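Kiver Air-Up Rear Spring Kit for Utes and Tow Rigs

14 shares | 6 comments

If your ute sits nose-high the minute the trailer goes on, we think you're going to love these. The Kiver Air-Up kit slips a pair of double-convoluted air bags between the chassis rail and the rear leaf pack, so you keep your factory springs and add air only when there's a load on. Empty on Wednesday, full of firewood and pulling the camper on the weekend, and the back end stays level both times!

Rated lift for the pair is 700 kg. That's spring support only and it doesn't change your GVM or towing limits, so check your compliance plate before you load up.

We've had a set on the Tollthorpe shop ute since February and the difference on corrugations is terrific. Less wallow, no more headlights in the treetops, and the bump stops have finally had a rest. Run 5 psi as a minimum when empty (never zero, the bags can pinch) and go up from there until your measured guard height matches the unladen figure.

What comes in the box: two bags, upper and lower brackets in zinc-plated steel, U-bolts to suit 60 mm wide leaves, 6 mm nylon airline, two Schrader fill valves, heat shield for the exhaust side and all the hardware. Brackets bolt on, no welding and no drilling on most models. Allow an afternoon with a decent trolley jack and a pair of stands. If your ute has had a lift, measure axle to rail at ride height and give us a ring first, as you may need the Fekete spacer blocks, sold separately.

Kit price is $600. Want to fill up from the driver's seat? The Vonari in-cab controller and compressor package brings the lot to $1,899, and it is a lovely bit of gear, with separate left and right adjustment for when the load's heavier on one side. The compressor needs its own fused feed from the battery.

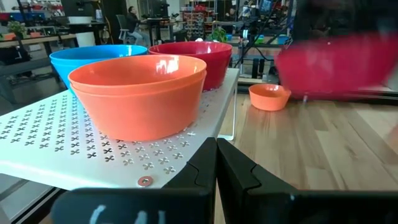 Photo: Tollthorpe

Fitting notes: route the airline away from the tailpipe and brake lines, cut it square with a sharp blade, and push it home until you feel the second click. Spray every joint with soapy water at 30 psi and look for bubbles. Re-torque the U-bolts after 500 km, then again at your next service.

Part number 3307 covers the pair. Left and right bags are identical, so a single spare will do either side.

6 comments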